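What Is a Treaty, and How Do Countries Make One?

Have you ever made a deal with your brother or sister? Maybe you said, "You can use my markers if I can use your scooter." You both agreed, you both got something, and you both knew what would count as cheating. Well, countries do the very same thing! When two or more countries make a serious promise to each other and write it down, that promise is called a treaty (say it like this: TREE-tee).

Treaties can be about almost anything. Some end wars. Some say where one country stops and the next one starts. Others are about whales, mail, airplanes, fishing boats, or old paintings that need to go home to the country they came from. There's even a treaty about outer space, and one of the things it says is that no country can claim the Moon as its own. How great is that?

Let's follow one treaty from start to finish

Vurdale and Merine are neighbors, and the Oline River runs between them. People on both banks fish in it. For a long time each side said the other was catching too much, and there were a lot of angry letters. Then the two governments decided to talk.

Step 1: Talking

The first part is called negotiating, a big word for talking until you find something everybody can live with. The people who do it are often diplomats. A diplomat's job is to speak for a whole country, and that takes a huge amount of patience, because you can't just say whatever pops into your head! You have to know what your government wants, and what it's willing to give up.

The Oline River talks took four years. Four! If you were in first grade when they began, you'd have been in fifth grade when they finished. They met in the town of Umali, and some of those meetings were spent on a single question: what counts as a "small" boat? Vurdale thought one thing and Merine thought another, and if the treaty had just said "small" they would have been arguing again by the next summer.

Step 2: Writing it down

A treaty is split into numbered parts called articles. (Yes, the same word as a newspaper article, but these are much shorter and have no headlines.) The Oline River treaty has 34 of them. Article 1 says what all the important words mean. After that come the rules about nets, boats, and the months when nobody may fish so that the young fish can grow. March is one of those months.

Vurdale and Merine don't speak the same language, so the treaty was written in two. Both versions count equally. That sounds fair, and it is, but it makes the writing much harder, as every sentence has to mean exactly the same thing both times. Try translating a joke for a friend and you'll see the problem!
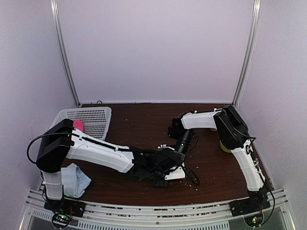

Duangjai Thaweesak told us that the word she worries about most in any treaty is "shall." When a treaty says a country "shall" do something, she explained, the country has to do it. "Should" is only advice. She once spent a whole afternoon in a room full of grown-ups arguing over which of those words to use, and she said she would happily do it again, because changing one little word can change what millions of people are allowed to do.

So read your rules carefully, everybody! "Players shall wear a helmet" and "players should wear a helmet" are two very different rules.

Step 3: Signing

This is the part you see on the news. There are flags, there are nice pens, and people shake hands and smile for the cameras. The Oline River treaty was signed on 16 August 2022, and each country got its own copy to keep.

You might think that's the end. It isn't, and this next bit surprises a lot of adults too.

Step 4: Saying yes at home

For many treaties, signing only means "we like this and we plan to join." After that, each country has to check with the people who make decisions back home. This is called ratifying (RAT-if-eye-ing, no rats involved). In the United States, the president can sign a treaty, but then the Senate gets to vote on it, and two-thirds of the senators who are there have to say yes. Other countries do it their own way. Sometimes a parliament votes. Once in a while, all the voters in the country get a say.

Sometimes the answer at home is no! Then the country doesn't join, even though its leader signed with a fancy pen.

In Vurdale and Merine the answer was yes both times. Then came a waiting period of 60 days, so that fishing crews could learn the new rules and buy the right nets. When the waiting was over, the treaty "entered into force." That's the official way to say that it had started to count.

What if a country breaks its promise?

Great question, and a tricky one. There is no world police officer who can march in and give a country a time-out. But there are still plenty of things that can happen. The other country can complain out loud, so everyone hears about it. The two sides can ask a judge or a group of experts to decide who is right. The International Court of Justice, in a Dutch city called The Hague, hears arguments between countries, as long as those countries have agreed to let it.

And there's one more reason to keep a promise: you'll probably want to make another deal someday. Wichai Intarasuk likes to ask school groups whether they'd swap lunches again with a kid who took the cookie and never handed over the chips. The groups always shout the same answer, very loudly.

Can a country leave a treaty?

Often, yes. Many treaties have an article near the end that explains how. Usually the country has to write a letter and then wait a while, so the others have time to get ready. It can't just stop following the rules one morning!

Words to remember

Treaty: a written promise between countries
Diplomat: a person who speaks for a country
Negotiate: to talk until you reach a deal
Article: one numbered part of a treaty
Ratify: to give the final yes

Try it yourself

Find a friend and write a treaty about something you share, like a swing, a game, or the good chair. Give it numbered articles. Decide what your important words mean, and watch out for "small," "soon," and "fair"! Then each of you should take it home and ask your family to ratify it.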